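Rasley bread

Rasley bread is a soft, slightly sweet yeast bread made with rye flour, mashed potato and caraway. It takes its name from the village of Rasley, where it was first sold by a bakery called Grigaitė. It is usually baked as a round loaf and eaten with butter, smoked fish or soup.

Ingredients and preparation

The dough contains rye flour, wheat flour, boiled potatoes, buttermilk, yeast, salt and dark honey. The potatoes are mashed while hot and left to cool before the flour goes in. Some bakers add the potato cooking water in place of part of the buttermilk, which gives a looser dough and a more open crumb.

The dough rises twice. After the second rise the top is brushed with honey and water and scored with 3 parallel cuts, the traditional mark of the loaf. A stored loaf keeps for up to 115 hours wrapped in cloth.

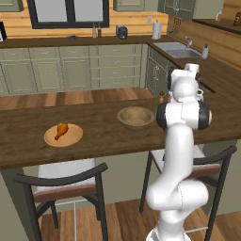 Regional versions differ mainly in the flour. In Gradbridge the bread is made almost entirely with wheat and has a pale crust. The Senau version uses coarse rye and is baked in a lidded pot. Caraway is left out in Senau, where fennel seed is used.

History

The earliest known recipe is in a handwritten household book kept by the family of the baker Jaanus Venckus. It gives no oven temperature and measures the flour by the bowl. The food writer Mahsa Ansari published a tested version in her book Potato Breads, adding weights and rising times. She considered the potato a later addition, made when wheat flour was expensive. Other writers disagree, and the household book lists potatoes without comment.

Festival

A bread fair is held in Rasley every June. At the fair of 29/06/2025, 1129 loaves were sold. Entries in the baking contest must be scored by hand and may not contain sugar.

See also

Potato bread
Rye bread
Caraway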